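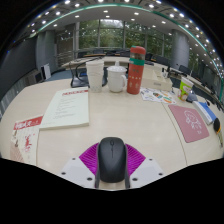

Fig. 1 – Une souris d'ordinateur sur une table de réunion, avec un livret à gauche.

Ergonomie du poste de travail assis
Notes de cours, séance 4 : la main, le poignet et les dispositifs de pointage
Enseignant : Yasuo Aoki

Rappel de la séance précédente

Nous avons vu que la hauteur du siège se règle avant toute autre chose, et que la hauteur du plan de travail se règle ensuite par rapport au coude. Plusieurs étudiants m'ont demandé pourquoi dans cet ordre. La raison est simple : si on commence par la table, les pieds ne touchent plus le sol chez les personnes de petite taille, et il faut tout recommencer. Relisez la page sur le repose-pieds avant l'exercice.

4.1 Positions du poignet

On distingue quatre mouvements qui nous intéressent : la flexion (la paume descend), l'extension (le dos de la main monte), l'inclinaison vers le pouce, dite radiale, et l'inclinaison vers le petit doigt, dite ulnaire. À ces mouvements s'ajoute la pronation de l'avant-bras, c'est-à-dire la rotation qui met la paume vers le bas.

La position neutre est celle où la main prolonge l'avant-bras sans angle visible. Elle n'est pas une position obligatoire à garder toute la journée. Une posture neutre mais immobile pendant trois heures fatigue aussi. Je préfère que vous reteniez l'expression « zone de confort », qui laisse un peu de liberté au mouvement.

Avec une souris classique, l'avant-bras est presque en pronation complète et le poignet souvent en légère extension. Si l'appareil est placé loin du clavier, l'épaule s'ouvre vers l'extérieur – c'est un point que les débutants oublient toujours, car ils regardent seulement la main.

4.2 Le canal carpien

Le canal carpien est un passage étroit à la base de la paume. Le fond et les côtés sont formés par les os du carpe, le toit par le ligament transverse. Il contient neuf tendons fléchisseurs et le nerf médian. Quand la pression augmente dans ce passage, le nerf est le premier à souffrir : fourmillements dans le pouce, l'index et le majeur, souvent la nuit.

Attention au vocabulaire dans vos rapports. Vous n'êtes pas médecins. On écrit « la personne signale des fourmillements », on n'écrit pas « la personne a un syndrome du canal carpien ».

4.3 Étude de cas : les bureaux de Brukville

Le cas vient d'une mission que j'ai faite pour la société Clelside, au mois de décembre. Le service comptait 126 postes, tous équipés de la même manière. Un questionnaire a été distribué et nous avons reçu 100 réponses. Parmi elles, 7 personnes signalaient une gêne quotidienne au poignet.

L'entreprise voulait acheter tout de suite du matériel nouveau pour tout le monde. Nous avons d'abord observé le travail. Sur un poste suivi pendant une journée entière, nous avons relevé 2 395 clics, dont une grande partie venait d'un seul formulaire de saisie, où il fallait valider chaque ligne séparément. Le formulaire a été modifié avant tout achat.

Questions pour la discussion :
– Que peut-on conclure d'un seul poste suivi pendant une seule journée ?
– Les personnes qui n'ont pas répondu au questionnaire sont-elles comparables aux autres ?
– À qui présenter les résultats en premier, et sous quelle forme ?

4.4 Ce qu'on observe, dans l'ordre

1. Les appuis : pieds, dos, avant-bras.
2. L'angle de l'épaule quand la main est sur la souris.
3. Le poignet, de profil puis de dessus.
4. La force de prise. Elle est difficile à voir ; demandez à la personne de lâcher l'appareil et regardez si les doigts se détendent.
5. Les pauses, même très courtes.

Notez l'heure au début et à la fin. Une observation faite à 9 h ne donne pas la même chose qu'à 17 h, surtout pour le dos.

Travail à rendre

Par groupes de deux, observez un poste réel pendant vingt minutes, avec l'accord écrit de la personne. Le rapport fait deux pages au maximum, schéma compris. Utilisez la grille Kubo distribuée à la séance 2, et non celle de Starnar, qui est prévue pour le travail debout. Les rapports sans accord écrit ne seront pas corrigés.

Lecture pour la prochaine fois : le chapitre sur l'éclairage et les reflets, jusqu'au tableau des contrastes.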